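Bench robot cell check, two-arm unit, kitchen tasks
Site: Nasside, back lab
Filled in by: Damian Tokarz
When: Friday, before the first run
Sheet: Kurek 19, with comments (please keep writing comments, the ticks alone don't help me much)

1. Stop button within reach of the operator – OK
I pressed it with both arms moving slowly and both held. Do this one with your own hand, every shift, even if the last person swears they did it.

2. Stop button label readable – OK
New label since August. Much better!

3. Operator standing position agreed before power-up – OK, with a comment
I know it's tempting to lean in and nudge something while the arms are paused. Paused isn't stopped. If you need to reach onto the table, hit the stop, say it out loud, reach, step back, then release. I say it out loud even when I'm alone and I don't care who laughs.

4. Closed shoes, no loose sleeves, no lanyards – OK
Hair tied back too, if you've got enough of it to tie.

5. Speed limit set for shared work – OK
Logged as profile 41, the slow one. Please don't go back to profile 94 with a person next to the table. It was written for the fenced cell at Fumotden and it has no business here.

6. Gripper fingers seated, no play – OK
Wiggle each finger, then wiggle it again with the gripper half closed. Left and right get their own line in the log. I keep finding one tick for both.

7. Arm cables clear through full travel – WATCH
Run the slow sweep and follow the cables with your eyes the whole way, especially where they hang near the front edge of the table. I'd like more clips. Keltard has quoted us for a proper cable sleeve and I've asked for two.
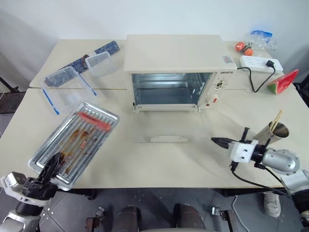
8. Appliance cords routed away from the work area – WATCH
My pet subject, sorry. A cord that makes a loop toward the front of a table is a cord a gripper can hook, and then the whole appliance comes along for the ride. Route it behind, tape it down, done. Same goes for power strips: off the tabletop if there's any other way to do it, and never near anything that gets wiped or brushed with liquid.

9. Appliances cold and switched off before loading tests – OK
Hand check first, then turn the knob to zero yourself. For tray work we run everything cold, full stop. If somebody wants a hot test, that's a separate sheet and a separate conversation with me.

10. Oven door in the position the program expects – OK
Glass doors deserve some respect. An open door sticks out a long way into the space where the arms want to be, so check the keep-out zone was drawn with the door down. I found one last month that was drawn with it shut.

11. Nothing on the table that the task doesn't need – NOT OK
Props from the last task go back in the bin, lids and bags included. Clear plastic is the worst of the lot, the cameras have a hard time with it and so do I.

12. Trays and tools cleaned between sessions – NOT OK
Grease makes a grip unpredictable. I know washing up isn't in anyone's job title, but a tray that slides out of the fingers lands on somebody's foot.

13. Floor cables covered or taped along the walkway – NOT OK
Ramp covers are ordered. Until they come, tape, and walk around the back.

14. Cycle counter read and written down – OK
Still under 1,000 since the last joint service, so no action.

Open items: 7, 8, 11, 12, 13. I'll recheck 11 and 12 after lunch. Item 13 stays open until the covers are down, and please don't close it for me.

D. Tokarz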